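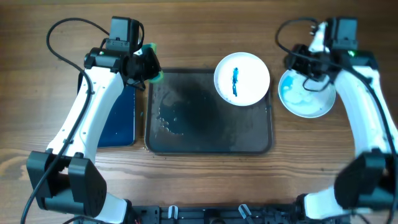
It only ever stops when it's wet, one reader of the first edition wrote to us, and by the time the engineer gets there it's dry and it runs perfectly, so what are we meant to report? Fair complaint. Hence a whole chapter.

CHAPTER 2
Liquids, grip and the fault that goes away

Wet work is dull work. Wiping, rinsing, spreading colour on a plate with a sponge. Small loads, slow moves, nothing heavy to drop on a foot. Students rate it low risk and skip the checks — then lose a joint.

The case we follow is from the Khương line at Ditosville, a two-arm cell used for wiping and colour tests. Ran 996 cycles clean. On the next one the left gripper opened without a command, the sponge dropped, and the arm carried on wiping with nothing in its jaws. No alarm. An operator reached in to pick the sponge up while the right arm was still live. Bruised wrist, no worse. The stop button was on the far side of the bench.

Keep both halves of that in mind. The gripper fault was electrical. The injury was not.

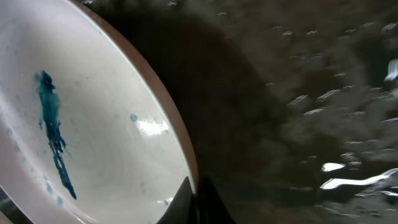
2.1 Where the liquid goes

Down, mostly. Also along. A drop on a finger runs to the lowest point of the gripper, and when the wrist tips back the lowest point is now the connector. At Ditosville the plug behind the left gripper had been refitted after a cable change adn the seal left off. Damp got in, signal dropped out, gripper went to its default. Default was open. The Dasov controller logged more than 69 short dropouts in the weeks before, all cleared by themselves, all marked "minor".

Search this book Enter keyword Go

Three things to write down at the time, before anything dries:
- wrist angle when it stopped
- what liquid, and where it had got to
- which fault lights were on, both arms

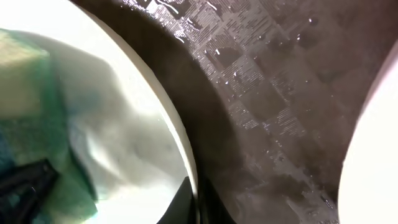

Photo: Sakbridge Technical Books, teaching bench

2.2 Grip on a wet surface

A seperate problem, often confused with the first. Sponge slides in the fingers, no electrical fault at all. The motor reports closed and it is closed, only on less than before. Position alone won't tell you. Check the force reading, or fit a sensor that can see whether the tool is still held. Textured mats help things stay put but hold beads of water in the pattern, so dry them between runs.

For the exercises in this chapter you will work with two arms sharing one bench and a weak blue wash. Plain water is hard to trace afterwards, colour leaves a trail.
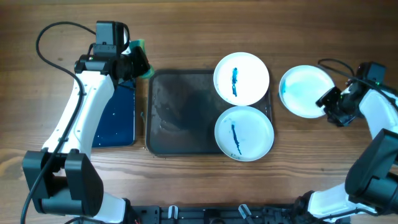

Before each run, stop button within reach of whoever is standing nearest. Both arms powered down before any hand goes in, even when only one has failed. Log every dropout, including the ones that clear. Seal checks are covered in 2.3, default grip states in 2.4.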